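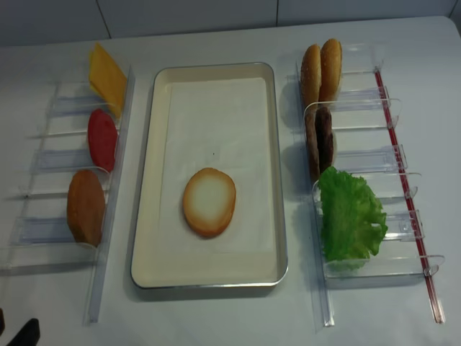
Ticket 287: Burger cell, demos rejected after first placement
Status: Closed (reopened once, closed again)
Opened by: Paula Anghel
Assigned to: Severyn Stasiv
Priority: Medium, later High, later Medium

Paula Anghel
Teleop session on the burger task keeps getting thrown out by the checker. I put the bottom bun on the tray, go back for a patty, and somewhere on the way the Plekar recorder beeps and marks the whole demo "invalid: no contact." There was contact. I have a bun on a tray to prove it. Out of 15 attempts this morning it kept 7, and I can't see what those did differently. One of the keepers is the one where I dropped the lettuce.

Severyn Stasiv
Which build of the recorder? And are you driving with the leader arm or the handheld controller?

Paula Anghel
Leader arm. Build is whatever was on the machine when I sat down. The About box says "About."

Severyn Stasiv
Fair. That's the March build, the only one where we forgot the number. Please try these in order and tell me where it changes:
1. Power the leader arm off, let it hang, power it on, re-zero.
2. Open Drellow, go to Gripper, and read me the closed value with nothing in the fingers.
3. Do one demo at half speed.
4. Don't save over the rejected ones. I want them.

Paula Anghel
1. Done, no change.
2. It reads 200 closed. It also reads 200 when it's holding the cheese slice.
3. Rejected, but more slowly.
4. Too late for two of them, sorry.

Severyn Stasiv
The cheese is thin, so I can forgive that one. What does it read on a bun?

Paula Anghel
Depends on the bun. If I take the bottom bun by the rim it reads lower and the demo lives. If I take it nearer the middle with the fingers flat on the faces, it goes to 200 and the demo dies. Same with patties. Top buns always pass. I'd like it noted that the sesame buns have been the only cooperative members of this team.

Severyn Stasiv
Noted. So the checker thinks the fingers closed on air. It compares the reading to the stored "empty" value and anything equal counts as a miss. I suspect the stored value is wrong and the reading is being clipped before it ever gets to 200-and-something. Ynyr, did anyone change the gripper range when the fingers were swapped?

Ynyr Gwynne
I changed it. I wrote it down in the log. The log was on the whiteboard. The whiteboard now has a very nice drawing of the Mokari booth layout on it.

Severyn Stasiv
Do you remember the number?

Ynyr Gwynne
I remember that it was round.

Facundo Rivadeneira
Jumping in from the training side. Please don't bulk-approve the rejected demos to get the count up. We did that on the Godoy sandwich set and the policy learned to close its fingers next to the tomato and carry nothing to the tray with total confidence. It was beautiful motion. Very smooth.

Severyn Stasiv
Nobody is bulk-approving. Fix is below, Paula, you can do it from where you are:
- In Drellow, Gripper, Limits, untick "clip to max."
- Close the fingers on nothing, hold for a slow breath, press Learn Empty.
- Do the same on a patty and press Learn Full. Use the patty, it's the middle case.
- Restart the recorder. Not the arm.
- Run the full stack once, bottom bun first, and send me the trace.

Paula Anghel
Done. Empty is no longer 200. Full run accepted, bottom bun to top bun. Second run accepted. Third run rejected, but I missed the tomato, so that one was deserved.

Severyn Stasiv
Closing.

Radwa Nasr
Reopening, sorry. Same cell, later shift. Demos are accepted now but playback is off. The arm goes for the lettuce and pinches the divider beside it.

Severyn Stasiv
Did you re-zero the leader arm before the shift?

Radwa Nasr
The ticket says power off, let it hang, power on, re-zero. So yes, I did that.

Severyn Stasiv
Did you let it hang?

Radwa Nasr
I held it. It looked uncomfortable.

Severyn Stasiv
It has to hang. Zero is wherever it is when it wakes up, and if you're holding it, zero is your hand.

Radwa Nasr
Let it hang. Playback takes the lettuce cleanly now. Please mark my first batch as bad, and please put the hanging part in bold somewhere.

Severyn Stasiv
Batch marked. Gripper limits are now saved in the config file as well as in Ynyr's memory. Clipping stays off on this cell. Old rejected demos kept for Facundo, tagged "contact unknown," not for training.

Closed Sunday, May 24, 2026.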